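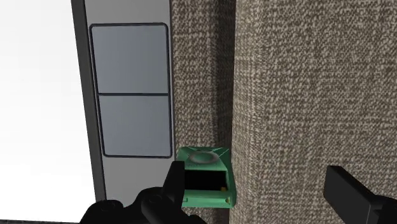

Okay, a few people asked how the sourdough thing is going, so this is going to be one of my long ones, sorry in advance, get a drink.

Back in October my neighbor Maritza Ccori handed me a jam jar of starter over the fence and said "feed it when you remember." I am not a person who remembers! But I put it on top of the fridge, next to the radio, and I've fed it most mornings with my coffee ever since.

My first 4 loaves were bricks. My kids were very kind about them (croutons, so many croutons). I was following a recipe from a book and watching the clock like a hawk, and our kitchen is cold in the morning, so the clock was telling me lies the whole time.

What helped was Maritza telling me to put the dough in a straight-sided container with a rubber band around it, and wait until it's clearly well over the band. Some days that's lunchtime. Some days it's supper and we have toast for dessert.

Then the oven. Mine runs hot at the back, always has, so I turn the pot halfway through and give the loaf longer than I think it needs. Dark crust, much better flavor. My mother would have called it burnt and then eaten three slices.

On Saturday I took two loaves over to Culcombe for my friend Nidia's lunch and they were gone before the soup came out. Her brother-in-law Fredy asked for the heel! I have been smiling about that heel for days.

Anyway, I have spare starter in the fridge if anybody near Saltley wants some. Bring your own jar, mine are all full of beans. And if you have a good rye recipe that isn't too sour, please send it my way, I want to try one this weekend.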